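How a Robot Practices Without Breaking Anything

The robotics club at Garwood School has one real robot arm. It is called Budunex, and it has already knocked over a fern. So when club members want to try out a new idea, they try it first in a simulator.

A simulator is a bit like a video game, except that you don't get to be a dragon. It is a computer program that builds a pretend world with pretend furniture and puts a pretend robot in it. The pretend robot follows the same instructions the real one would. If it crashes, you press reset.

Last February the club set itself a job: teach the arm to reach out, pinch something and pick it up. Easy for you. You have been doing it since you were a baby, mostly with other people's glasses.

A robot has to be told everything. Where is the thing? How wide should the fingers open? When do they close? Nahom Tufa, who is 11, wrote the first set of instructions. He ran them 195 times. The arm picked up the thing it was supposed to pick up 2 times, and he would like it known that those two were very good.

Then Muammer Sarıgül, the club's teacher, asked everyone to look at what the robot sees. A robot's view can be surprisingly unhelpful. Get too close to something big and flat, and that is nearly all there is to look at.

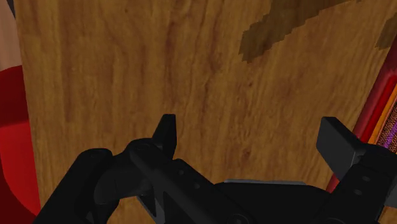

So the club added a new rule to the program – before you reach, back up and look again. On the next 195 tries the arm managed 72. That is still a lot of missing, but it is a much better class of missing.

Try it at home. Hold your nose close to a cupboard door (a closed one, please) and try to work out what else is in the room. Now take two steps back. You have just done what the club's program does, and you didn't even need to be plugged in.

Next the club will try the new rule on Budunex. The fern has been moved to the library.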